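Drive a simulated robot from your couch: we need people for the Kerngate kitchen set

Hi! I run the demonstration sessions for Kerngate, a small project that teaches a robot arm household chores by letting it learn from people doing them first. All of it happens in simulation, so you need a computer and a bit of patience, and that's about it. What you'd see most of the day is the view from the wrist, with the two fingers at the bottom and whatever you're heading for beyond them.

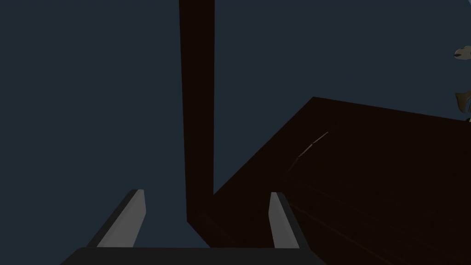
Orysia Tkachuk

I've been at this since August and I still like it (most days!). You steer the arm with a hand controller, do a short task, save it or toss it, and go again. A session is 90 minutes with a break in the middle, and you can book up to 4 a week. We pay by the session, so a bad run where you fumble everything still counts as paid time.

Handles are where new people spend their first couple of sessions. They look easy. Then you come in a little crooked and have to back out and line up again, and please do keep those runs, the model needs to see somebody recover. 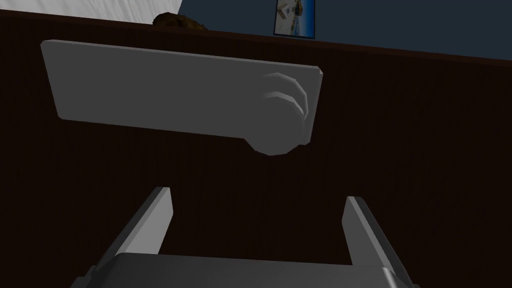 Wrist view, fingers open below the lever handle.

You don't need any robotics background. Gamers do well, but so did a retired piano tuner and a guy who mostly drives forklifts. What I do care about is that you move smoothly, that you don't rush the last inch, and that you write a short note when something felt off. "Drifted left, fixed it" is plenty.

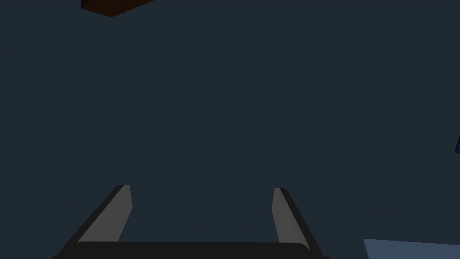
You'll get two practice sessions with me or with Sowmya Sastry, who checks the saved runs and is much nicer about mistakes than I am. After that you're on your own schedule. We use a program called Odus for the controls, and it runs fine on an ordinary laptop. The controller we mail to you, and we cover shipping both ways.

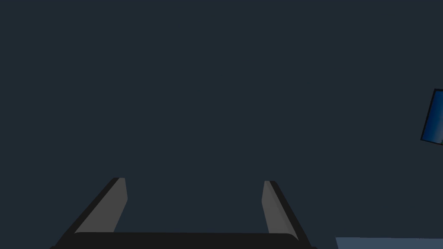 You should be 18 or older, have steady internet, and be okay with us keeping your recorded arm movements (no webcam, no microphone). If you get motion sick from first-person games, try the demo before you sign up, because the wrist view swings a lot.

To apply, send me a few lines about yourself and the hours you're free through the contact form, with "Kerngate sessions" in the subject. I'm taking names until 10/31/21 and I answer everybody, usually within a couple of days.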